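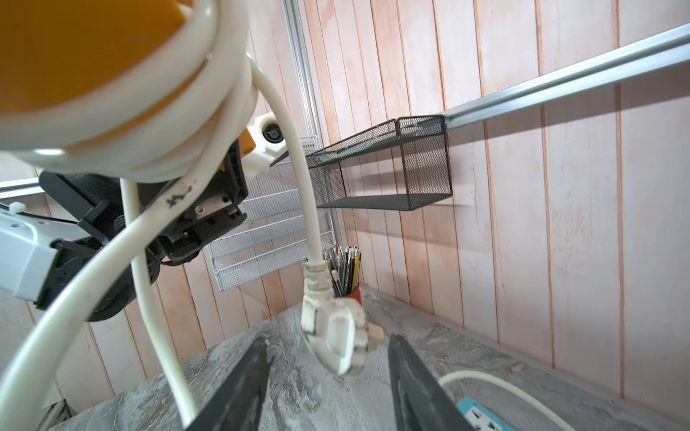
How do you keep long power cords from turning into spaghetti?
Posted by Vieira, June 7, 2025

I finally get to set up my own workbench and I'm thrilled! One thing is driving me nuts, though. The cords are way longer than I need, and the angled plugs catch on everything. Do I coil the extra, hang it, or buy shorter ones? I'd also love to use a wire rack if that helps.

Henell
Oh, I love this stuff! Make big, lazy loops and close them with a hook-and-loop strap, so you can open them again whenever you move things. Leave a good bit of slack at the plug end and never bend the cord hard right where it meets the plug. A wire mesh rack is great for this, you can strap a cord anywhere on it! Just don't run anything hot with the cord still wound up tight. Mine took around 2 hours to redo and I grinned the whole time.

Grerard
shorter cords. also wipe the plugs while they're unplugged, dry cloth, they get grubby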